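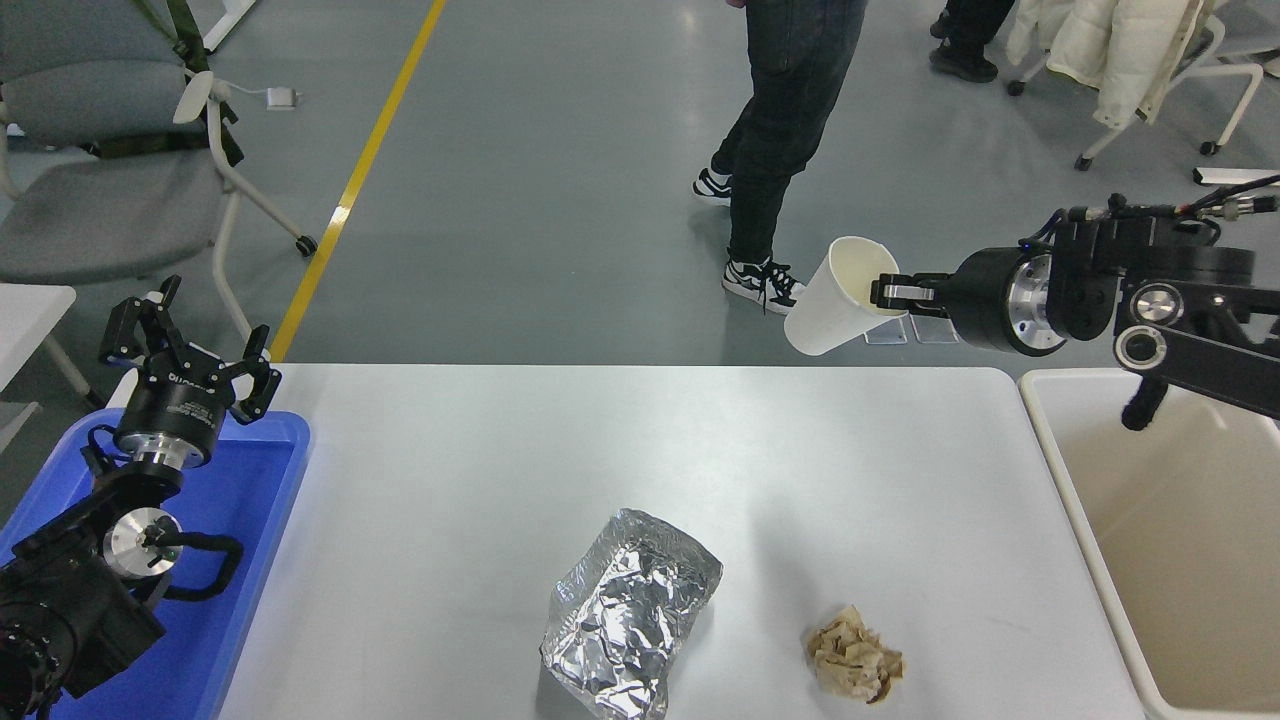

Life Drawing Room Inspection Checklist

Category: Studio Practice / Drawing / Forms
2 min read

To be completed by the session leader before each figure drawing class at the Tiloton studio. Comments below were entered by Marisol Tlapale at the August inspection. Items marked "Action" remain open until initialed by the office.

1. Model platform
Level and locked: Yes
Edges taped in a contrasting color: Yes
Comment: The tape has been renewed on the side facing the door. The platform was tested with the model lying down as well as standing, as reclining poses are planned for the whole term.

2. Platform padding and drapes
Clean covers in place: Yes
Drapes clear of the heater: Action
Comment: The long drape reaches the heater guard when the platform is turned for foreshortened poses. It must be pinned back or replaced with a shorter one.

3. Lighting
Clamp lamps secured with safety cord: Yes
Bulbs within fixture rating: Action
Comment: Two Sirko lamps carry bulbs above the rating printed on the shade. Remove them from use until the correct bulbs are fitted.

4. Easels and drawing horses
Wing nuts tight: Yes
Horses free of splinters: Yes
Comment: Easel 312 slips at the lower clamp - it has been tagged and placed in the store.
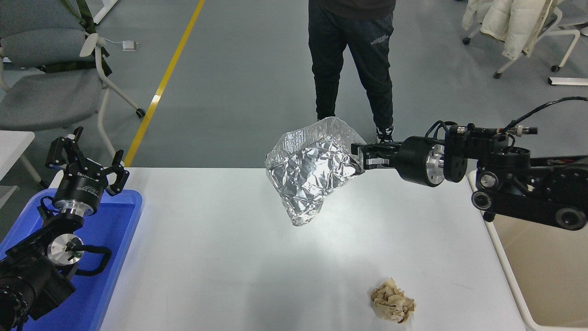
5. Floor and exits
Walkway between easel rows kept open: Yes
Both exits unlocked during class: Yes
Comment: Bags were found along the rear wall. Students are to use the hooks in the hallway.

6. Fixatives and solvents
Spray fixative used only in the vented booth: Yes
Containers closed and labeled: Action
Comment: One jar of brush cleaner had no label. The Palteck cabinet latch closes properly after repair.

7. Charcoal dust
Ledges wiped with a damp cloth: Yes
Dry sweeping avoided: Yes
Comment: The Nireo air cleaner is due for a new filter. The log shows 400 hours on the present one.

8. Model welfare
Changing area private and heated: Yes
Timer visible from the platform: Yes
Comment: Breaks are to be offered on schedule even when a pose is unfinished. Mark the position of hands, hips and feet with chalk before the model gets up.

Open actions: items 2, 3 and 6. Return the signed form to the studio office before the next class begins.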